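Fivurlow 2 task planner: a long-ish review after a good deal of fridge work

Posted 14/03/2023 by Tiina Kettunen

I should say at the start that I came to Fivurlow grumpy. We had been getting along for ages with Toklow, which is free and small and does what it says, and I am fond of it in the way you get fond of an old kettle. But our behaviour trees had grown to the point where only Digby Kereama could read them, and Digby wanted to take a holiday. So we bought a one-seat licence for Fivurlow 2 (£400 for the year, with updates) and gave it the job we know best, the table and the fridge. Bottle on the table, fridge beside it, one humanoid, and a list of goals that sounds easy when you say it aloud to your mother on the telephone.

For anyone who hasn't met it, Fivurlow sits above your motion planner and below whatever is handing out goals. You describe your skills in plain text files, each with what must be true before and what should be true after, and it works out an order. While the skills run it keeps checking those conditions against your perception output, and if something stops being true it plans again from where you are. It does no grasp planning itself and it doesn't want your joint limits. I rather liked that modesty!

Setting up

The installer is lovely. I had braced myself for an afternoon of missing libraries and was drinking my tea beside a working demo before the tea had gone cold. The example project ships with a simulated kitchen called Hapeta, a bit twee but very well commented, and you can swap its skills for your own one at a time. We brought over our reach, grasp, lift, place and door skills that way. The only real nuisance was naming: Fivurlow insists on a fixed style for frame names and ours were a muddle, so I spent longer than I'd like renaming things and then renaming them back where Toklow was still listening.
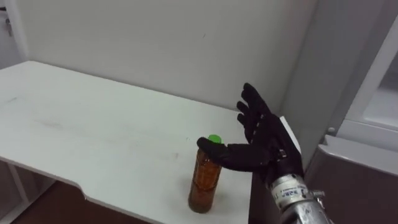

What won me over was the pre-grasp check. In Toklow we had one condition called "ready" and it hid a multitude of sins. Fivurlow makes you split it up, so you end up with hand open, palm facing target, target still where perception last put it, and path to contact clear, each with its own little coloured strip on the timeline. When a reach is refused you can see which strip went red and for how long. I found two faults in our own code within a morning, one of them a stale transform that had been living there since June and that I had blamed, quite unfairly, on the hand.

The timeline scrubber deserves a paragraph of its own, really. You drag it and the camera views, the belief state and the plan all move together. It holds 1,000 events in memory before it starts writing to disk, and past that point scrubbing backwards gets sticky — not unusable, but you will notice. I'd like a setting for that and couldn't find one.

The empty table test

I always try a new planner with nothing for it to pick up. It's a dull test and a very telling one. Toklow would look at a bare surface, fail to find its target, and then look again, and again, until somebody took pity on it. Fivurlow treats "not seen" and "seen to be absent" as different things, and you choose how many looks turn the first into the second. With the table clear it gave up politely and went on to ask whether the goal might be met from somewhere else in the map. I was so pleased I made Digby come and watch it a second time.

There is a catch, mind you. Marks on a pale surface can come through from a jumpy detector as very small objects, and Fivurlow believes what it's told. You'll want a minimum size filter in front of it. The manual mentions this on page 546 of the PDF, where I'm sure a great many people will find it.

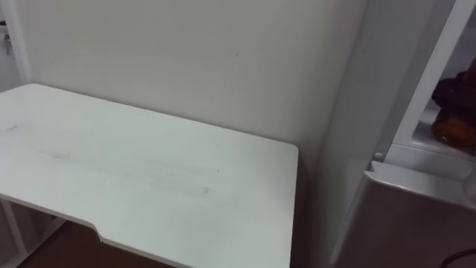

Doors and shelves

Containers are the big new feature in version 2. You can say that a shelf is inside a compartment, that the compartment has a door, and that nothing on the shelf may be reached until the door is open wide enough for the arm. It then carries those facts about properly when it replans, so you don't get the old comedy of a robot planning to open a door it has only just opened. Writing our fridge up took 1,046 lines in Toklow's format, with plenty of copying and pasting, and in Fivurlow it fits comfortably on one screen.

Where it is weaker is whole-body reach. The planner asks your motion layer "can the hand get there?" and takes yes or no for an answer, when what I want is to be able to say "yes, but only if you stand further back". For a robot facing a tall fridge with one arm stretched out, that matters a great deal. There is a plug-in from Firkham that adds stance as a kind of cost, and it works, though it slows planning enough that I only switch it on for the door skills. I do hope something like it ends up in the main product.

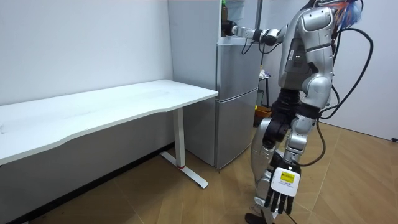
Help and support

The manual is enormous and the search is poor, but the forum is friendly and I had a sensible reply each time I asked something, once with a patch attached. Updates have been small and steady. One of them changed the default replanning delay without much fuss in the notes, so do read those before you upgrade on a day when visitors are coming.

Would I buy it again?

Yes, and I have already asked for a second seat. If you have one arm, a handful of skills and a tree you can still read, stay with Toklow and spend the money on something nice. If you have doors, shelves and a colleague who would like to go on holiday, I think Fivurlow earns its keep. I've knocked off a star for the stance business and half of another for the page numbering in that PDF, so three and a half out of five, and I'll come back and change it if the next version sorts out the reach query.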